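Driving the arm: notes from the Nondlow room

Hello again! I promised last month I'd write something about what I've been up to on Miven, and Reshma has been reminding me of that promise at regular intervals, so this is me sitting down with a coffee and doing it.

The short version is that I've become a robot driver. A simulated robot, I should say, so the only thing I can really break is my own patience. I hold the two hand controllers, the arms copy what my hands do, and everything gets recorded so the model can learn from it later. We're using the Nondlow room this time, the one with the stone table and all the knickknacks, and the goal for October is 220 good demonstrations. I'm at 100 as I write this, and I'm pretty pleased with that!

My first afternoon was a mess. I did what I think every beginner does and went straight for the object, elbows out, squeezing the trigger way too early. Iestyn Mostyn (who has been at this a lot longer than I have) made me put the objects out of my mind and just practice pointing the gripper at things. Open, close, turn, stop. Open, close, turn, stop. I did that until my shoulders ached. 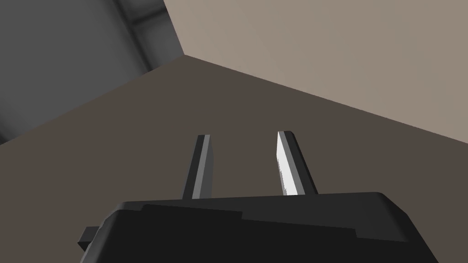
Fingers open, nothing in the grip.

Boring? A little. But it did teach me how far my wrist can roll before the arm starts taking the long way around, and that has saved me a whole lot of ruined takes. If you're signing up for a slot next month, please do your twenty minutes of this first. I know you'll want to skip it. I wanted to skip it too.

Then came the wrist view. You get the wide view on one side of the screen and the wrist view on the other, and at first I ignored the wrist view completely because my brain could not deal with it. When the hand rolls over, so does the picture, and suddenly you're reaching "down" for something that seems to be hanging from the ceiling. Iestyn's advice was to stop thinking about up and down and only look at the gap between the fingers. Is the thing in the gap or not? That helped more than anything else I've been told.

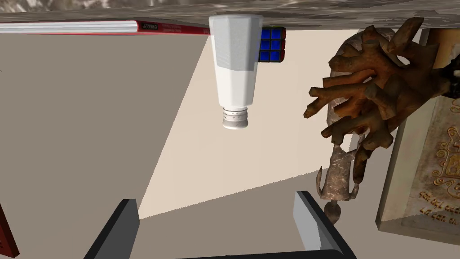 Wrist view at the Nondlow table: bottle, cube, and that wooden branchy thing.

I have opinions about that branchy thing, by the way. It has so many little knobs sticking out that I feel nervous going anywhere near it, and I've noticed I take wide, silly detours to avoid brushing it. Reshma caught this when she looked over my recordings. She pointed out that if I always swing out wide, the robot is going to learn to swing out wide too, even on a bare table. So now I try to go past it at a normal speed, like a normal person would, and if I clip it, I clip it and throw out the take.

Speaking of throwing out takes, the rule we settled on is that a pause longer than a couple of seconds means a redo. I argued against this at first (I like to stop and think!) but I came around after watching my own pauses played back.
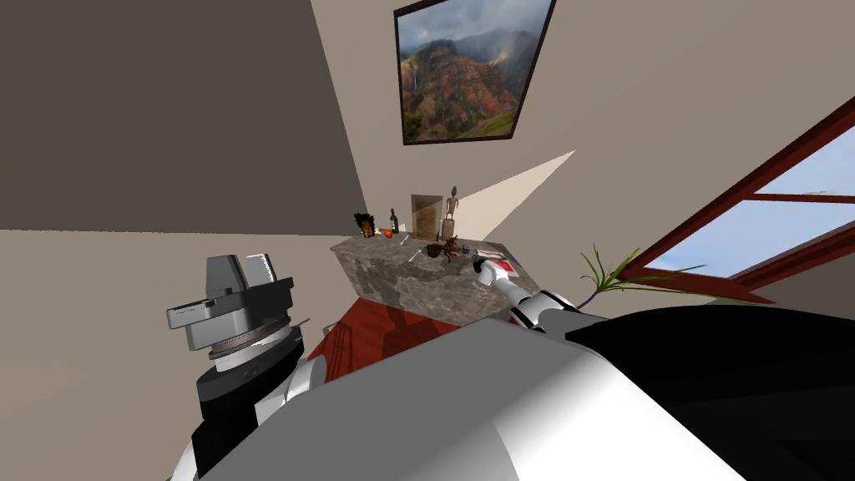
The other thing I'm still working on is my idle hand. When I concentrate on one arm, the other one drifts, and I don't notice until playback. Reshma's trick is to park it somewhere on purpose before starting and then rest that elbow on the chair. I tried it for a full session and had far fewer redos, so I'm sold.

Lis, our recording tool, got an update from the folks at Jallent too. You can now mark a take as bad with the thumb button, without putting the controllers down, and a session can hold up to 70 takes before you have to save. Please still save more often than that. Ask me how I know.

Slots for the next round are open, mornings mostly, with a few after 4 p.m. Send Reshma a note if you want one, and tell her if you're left-handed so she can switch the controls over before you get there.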